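From: Hacer Tatlı
To: Kurnisero film night list
Subject: Re: November double bill

Aušra Grīnberga wrote:
> I still think Terkerex is the weaker half of the bill. It runs
> 80 minutes and the killer isn't even mentioned for the first 50.
> Could we swap it for Kļaviņa? At least that one has a decent
> ending, and people stayed to talk last time.

Oh, I knew you'd say that! I watched it again last night (with the lights off, like an idiot) and I'm sticking up for it. Yes, it's slow, but the bit with the lodger on the stairs gave me proper goosebumps, and you never see his face until the boiler room. Kļaviņa is slicker, I'll give you that — I just didn't believe in the sister for a minute, and the twist is given away by the poster.

How about Terkerex first, at 7, then a break, then Danix to wake everybody up? Danix is daft but it's quick, and the chase through the fish market is worth the ticket by itself. The hall takes 65, so if you're bringing your cousins please tell me soon. I've had 300 flyers printed with no titles on them, so we can still argue for a bit.

Can you bring the long extension lead again?

Hacer

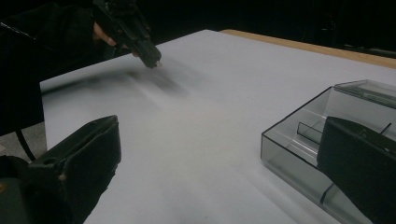

Black gripper over the white tabletop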